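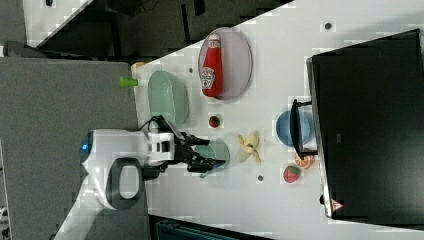

Netby Grasp Planner: two months with the tabletop edition

Reviewed by Erzsébet Bíró, 12 May 2025

I should say at the outset that I am a slow adopter of software. I like my old scripts, I know where all their sore spots are, and it takes a good deal of coaxing to get me to move a working arm over to somebody else's planner. So when our little group decided in March to give Netby a proper go, I went in with my arms folded, and I'm pleased (and a tiny bit put out) to report that I have unfolded them.

Netby is a grasp and motion planning package. It takes in camera views, works out what is on the table, proposes ways of taking hold of each thing, and then plans the arm's path to get there. You can buy the perception and planning halves separately, but the tabletop edition bundles the two and that is what we paid for: 352 pounds for a year on one workstation, which I thought very fair when the quote came through.

Our test table is the usual jumble of play food and kitchen bits. There's a red ketchup bottle, which we like to lay along an oval plate, a teal-green cup, a light blue bowl, a couple of strawberries of different sizes, an orange slice, and a peeled banana that has become everybody's favourite. I mention all this because a planner that does beautifully on tidy boxes can go completely to pieces when you put a dish with a ribbed rim in front of it, and I would much sooner know that in the first week than the tenth.

Getting it installed

Installation was painless on the workstation and rather less so on the arm's own controller. The installer pulls down a great pile of packages, then asks you for a description of your robot and your hand. The arm loaded first time. The hand took me the better part of an afternoon, as Netby wants every finger joint named in its own fashion and will simply refuse the file if one is missing, without telling you which! I wrote to the help desk and had a kind and thorough reply the next morning, so full marks for the people, if not for the error message.

Calibration between the overhead camera and the arm is guided, with a wizard that shows you each pose and waits for you to press a key. I have done this job by hand more times than I care to remember, and it was lovely just to sit there with a cup of tea and be told what to do next.

Perception

The object finder is called Gotia, and it's the part I had most doubts about. It does without a model of each item and builds a rough shape from whatever the cameras can see. On the plain things it is excellent. The cup and the bowl come out crisp, and the ketchup bottle is picked out as a separate thing from the plate under it, which my own code never managed reliably (I used to cheat and tell it where the plate was).

It is less sure of itself with small items close to bigger ones. The smaller strawberry would now and then be swallowed into its neighbour, and you'd see one odd lumpy blob on the display where there ought to be two. Turning up the detail setting cures most of this, at the price of a noticeably longer wait before each plan. I've settled on the middle setting and keep the small fruit a little apart from everything else.

Planning and the grasp itself

Over the two months we logged 903 planned grasps, and 44 of them ended with the hand closing on nothing or the item slipping out before the lift was done. I'm very happy with that, given the sort of things we ask it to hold. Most of the trouble was with the citrus slice lying flat, and I can hardly blame the software for finding that awkward.

The banana was where I really warmed to it. It is soft and fuzzy, with peel flaps that stick out to the sides, and my old planner always wanted to grab it by whichever flap happened to be nearest. Netby scores every candidate grasp and lets you see the scores, and with the soft object option switched on it started to prefer the pale part beneath the flaps. I also like the wrist view, which you can keep open in a side panel while the arm works. It's a great comfort to be able to check what the fingers have hold of without getting up and leaning over the table. 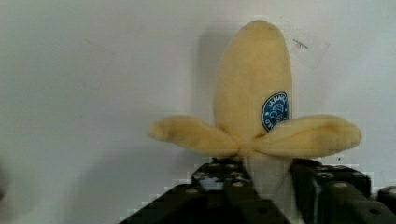

Things I'd like to see changed

The log viewer needs some love. It is a long list with no search box, and if you want to find one failed grasp from last week you'll be scrolling for a good while. I ended up exporting everything and looking through it in a spreadsheet, which does the job but feels a bit silly in a package this polished.

Speed limits are set in 2 different places, the arm profile and the task settings, and the lower figure wins. That's sensible and safe, but the screen never shows you which of the two is being applied, so I spent far too long wondering why my arm was dawdling.

And the manual, bless it, is clearly written for people who already know the software. The chapter on camera placement is very good indeed. The chapter on custom hands is a page and a half long and could happily be ten.

How it compares

We had Hinrichs on trial last year and it is still the faster planner of the two, particularly on long reaches across the table. Its perception side was a struggle for us though, and it wanted a scanned model of every item, soft ones included. If you handle the same few rigid parts all day I'd go with Hinrichs and not think twice. For a mixed table like ours, with things coming and going, Netby suits me far better.

I've renewed for another year, and I'm hoping the next release brings that search box with it. If you're setting up a multi-fingered hand and get stuck on the joint names, do leave a comment and I'll gladly send you my file to start from.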